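Keeping your telescope bits happy at home (and stargazing from the back step)

I get asked a lot about how I look after my stargazing kit in a small house, so I've finally written it all down. None of it is clever. Most of it I learned by ruining something first, including a perfectly good eyepiece that I cleaned with the corner of my T-shirt. Please don't do that!

Dust first. Use a rubber puffer before anything else touches the glass, and hold the lens facing the floor while you puff. If there's still a smear, one drop of lens fluid on a fresh cotton bud, working from the middle outwards, then bin the bud. I get mine in packs of 100 and they go faster than you'd think. And leave the main mirror alone – mine gets a wash once every few years and it's happier for it.

Next, a proper home for the little things. I gave up on the shoebox and cleared out a drawer. Line it with something soft (an old tea towel will do), keep the caps on, and put the eyepiece you use most at the front so you're not rummaging at 7 in the evening with Jupiter already up.
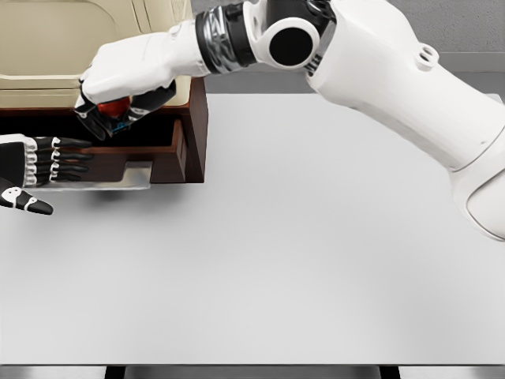
A small red object held over an open wooden drawer.

Dew is the big one. When you come in from the cold, put the caps on while you're still outside and let everything warm up slowly in its case for an hour or two. Then take the caps off indoors and let the last of the damp go before you shut it all away. My friend Maeve Hayes swears by those silica gel sachets you find in new handbags. I've copied her, and I dry mine out when the beads change colour.

Red light! You can spend a fortune on a red torch, or you can do what I did and stick two layers of red sweet wrapper over a cheap one with an elastic band. Try it in a dark cupboard first, as white light leaks out round the edges more than you'd expect.
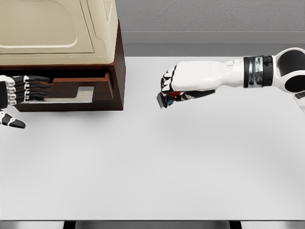 If the elastic band perishes (mine did in January, halfway through hunting for the Orion Nebula), a hair bobble lasts much longer. Keep a spare round the handle.

Last thing, the kitchen. Boiling a kettle under an open window you're observing through is a dreadful idea, and so is having the heating on full. The warm air wobbles about and the Moon looks as if it's at the bottom of a swimming pool. Make the tea early, put it in a flask, and take the biscuits out with you.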